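Notebook, learning platform bench, 24/04/2026
Quiz bank import into the Haltalano course shell
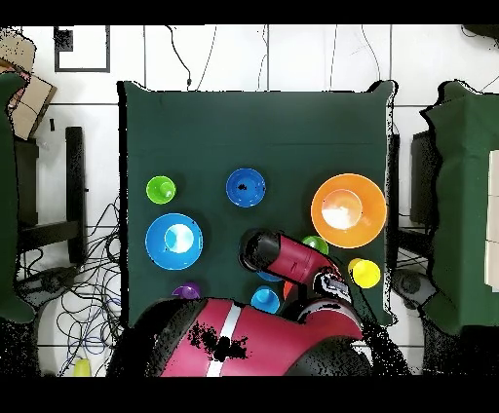
Picking up where I left off before lunch, with the question bank export from the old Ronumon site. I had hoped to have the whole thing over by now, but the export file has its own ideas about categories, and I spent most of the morning making friends with it. There are 1,809 questions in there all told, many of them older than my time here, and I have a soft spot for some of them (whoever wrote the soil science set had a lovely way with wrong answers).

First try: the full file in one go, into the test course. It ran for a good long while, got to the end, and then told me there was an error on a line that doesn't exist. Nothing saved. Wing-sze thinks the importer counts lines after it has stripped out the blank ones, and that would explain why I was staring at a perfectly innocent closing tag for half an hour.

Second try: split by top-level category. Much happier! Geography and first-year chemistry went straight in, with feedback text and partial credit intact. I opened a handful from each and tried them as a student, and the grades came out the way they should. The matching questions do lose their shuffle setting. It comes in switched off every time, so that needs a bulk edit afterward (note to self, put this in the instructions for Alville before they start theirs).

Statistics is the troublemaker. 21 questions refused to load, all of the calculated type, and all with a comma used as the decimal mark somewhere in the formula. I fixed 2 by hand to be sure that was the cause, and both loaded. Ifeanyi has offered to write a little script for the rest, bless him, and I've put the untouched file in the shared folder under "stats raw" so he has something clean to work from. Please don't edit that copy, anybody.

Time limits: Chi-keung asked whether the old 90-minute setting carries over. It doesn't, because it belongs to the quiz and not to the questions, so every quiz has to be set up again. I've started a sheet with the old settings, one row per quiz, and anyone who remembers why the midterm practice allowed unlimited attempts is welcome to write it in the margin.

Still to do
Rerun statistics once the script is ready
Shuffle setting on matching questions, all categories
Ask Yaneth which of the duplicate biology sets she wants kept
Check images inside questions, the Tseng theme shrinks them on a phone
Tell So-ying the test course will be wiped before August, so she should copy out anything she likes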